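Progress report to the Trimach fund, February
Hand-shown tasks project, Plullthorpe workshop

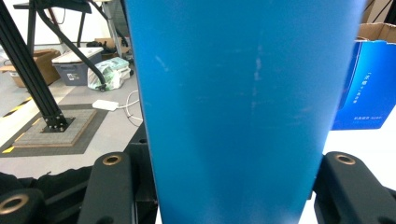
How many times does somebody have to show the arm a job before it can do it alone?

It depends on the job, and the spread is wider than I told you in the proposal. Picking up a box that always sits the same way took 200 showings before the arm was any use. Putting flat things into a slot has had many more than that and still isn't where I want it. Once the item can lean or slide, every little variation wants its own set of showings.

OK, on to the numbers you asked for. Our target for this stage was 3,000 recorded showings. We have 2,602 in the can, and after I went through and threw out the bad ones (dropped items, people stopping halfway to answer the door, a whole morning when the clock on one unit had drifted) we're left with 1,662 that I'd train on. I know that gap looks ugly. Most of the rejects come from the first couple of weeks, when we were all still learning to move slowly enough, and the recent batches are a lot cleaner. I'd sooner give you the smaller number now than have you find it in an appendix.

The big change since my last report is that nearly everything is now shown with the hand-held gripper. We started out driving the arm by remote control, and I do still like it for a few jobs, mostly the ones where you need the arm's own reach to be part of the lesson. But it's slow! Salvador Vilela is by far our best driver and even he was worn out after an hour at the controls. With the hand-held tool you just walk up, squeeze, lift, put it down and go again. New people get the hang of it in an afternoon. The catch is that a person can twist a wrist in ways the arm can't follow, so part of our checking now is running each recording against the arm's joint limits before it goes in the pile.

Flat, stiff panels have been the headache. The fingers need to close square on the thing, and if you come in at a slant it swings while you carry it. Salvador wrote a one-page guide on how to approach a panel, and we redid that whole task from scratch using his method. I was grumpy about losing the old recordings but he was right.

We also tried the Chaudhry task list, the one you passed along in the fall. About half of it suits us. The rest assumes two hands, and we only have the one arm to play the recordings back on, so I've parked those items for the next stage. If you feel strongly about any of them, tell me and we'll talk.

Money: we're under on equipment and over on people's time, mainly from the re-recording. I'd like to move what's left in the equipment line across to wages. Nothing needs buying before the summer except spare finger pads from Vinik, and those are cheap — we just go through a lot of them.

What's next:

Finish the panel task and get to the full 3,000, counting only good recordings this time
Train on the clean set and run it on the arm with nobody touching the controls
Write up the checking steps so another group could use them
Start on soft items, bags first

I had promised you a live demo at the end of this stage. I'd like to push that back a few weeks. The box task would be fine to show today, but the panel one is the part you'll want to see, and right now I wouldn't bet my lunch on it. Could we pick a Tuesday? That's the day everybody is in the shop, and Salvador can let you try the gripper yourselves.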